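Open day at the Ofori refurbishing shed
March
By Senyo Tsikata
4 min read

I went because there was a sausage sizzle. The flyer for Ofori's open day mentioned it twice, and the old computers only once, so I felt I had read the priorities correctly.

The shed is behind the Sketine tile showroom, and you get to it by following a strip of yellow tape past the bins. Dede Odoi met us at the door with a box of name stickers and the news that the sausages were off until noon. Until then there would be a tour.

She started with the case bench. Ofori takes in office desktops when a business upgrades, opens them up, sorts out what is worth keeping and sends the working ones on to schools and seniors' clubs. Last year it sent out 146.
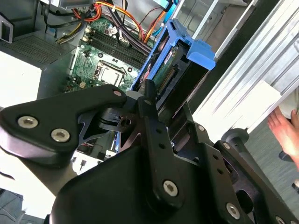 I asked how long one machine takes. Dede said 11 minutes if the previous owner has left it alone, and most of an afternoon if the previous owner had a clever nephew. Kobina Acheampong, who runs the drive end of things, nodded at this for longer than seemed necessary.

Drives are his subject. Each one is logged, wiped, and logged again in a green ledger, in handwriting, in case the computers fail. He read us a page of it. A man near me asked whether he might sit down. 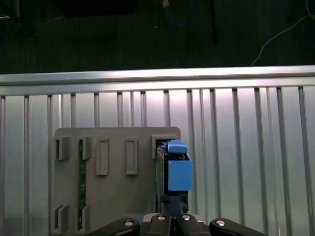 Then came the question period, which was mostly about printers. Ofori does not take printers. It has a sign saying so -- laminated, with a border -- and Efua Nartey told us she found three on the step last winter, one with a ribbon on it.

The tour picked up when we got to how the insides are laid out, which I had never thought about in 25 years of swearing at the outsides. An office desktop is a tidier thing than I had given it credit for. The Dell had its name printed on the motherboard in small white letters, where hardly any customer would ever see it, and a blue plastic carrier for the hard drive. I have owned luggage with less thought in it. 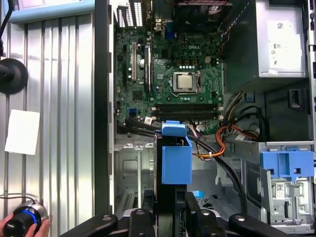 Memory is what Ofori runs short of, according to Kobina. People donate the box and keep the sticks, or somebody upstream has already helped themselves. He showed us on the Dell, where both of the black slots below the processor were bare, and then quoted us a price per stick that made the man who had been sitting down stand up again. The processor had no cooler on it either. Coolers have their own shelf and, I gathered, their own ledger.

We finished at the parts counter, where a donated drive will cost you less than lunch and a power cable is free if you promise to take two. I took four. I already own a drawer of them. 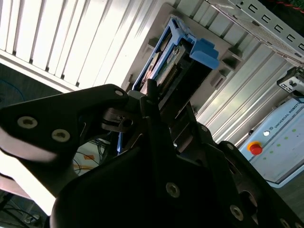 At noon the sausages came on, and the crowd, which I'd have put at around 53, turned out to have been mostly waiting in the car park. The onions were good. The next open day is in spring, and Dede asks that you leave the printer at home.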